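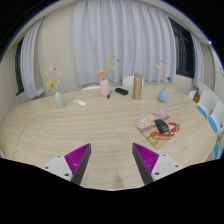 Trotano Percepción 4: software de percepción y planificación de agarre

Inicio | Productos | Software | Descargas | Soporte | Contacto

Trotano Percepción 4 es el módulo de Guillot destinado a la localización de objetos y al cálculo de trayectorias de agarre en superficies de trabajo compartidas. Procesa la señal de una única cámara gran angular montada junto a los dedos de la pinza y corrige la distorsión de la lente antes de la segmentación.

El módulo distingue objetos de contorno irregular, como un jarrón con flores, de piezas pequeñas y planas, como un bolígrafo o un mando. Los dedos de la propia pinza se excluyen mediante una máscara configurable. Las superficies con estampado, por ejemplo una alfombrilla con un ratón encima, se tratan como dos capas independientes.

Características técnicas
Frecuencia de planificación: 20 Hz
Candidatos de agarre por objeto: hasta 15
Perfiles de pinza incluidos: 3
Interfaz de control: Naler, versión 4 o posterior

La licencia se concede por estación de trabajo e incluye las actualizaciones publicadas durante el período contratado. La calibración inicial deberá realizarse con el asistente Drindow, disponible en el área de descargas.

Imprimir | Enviar por correo electrónico

Comentarios (3)

Normand Lavoie
¿La máscara de los dedos se conserva al cambiar de perfil de pinza?

Florence Lévesque (Soporte)
Estimado señor Lavoie: cada perfil guarda su propia máscara. Puede exportarla desde el menú Calibración.

Zodwa Baloyi
Agradecería que se publicara el manual de Drindow también en portugués.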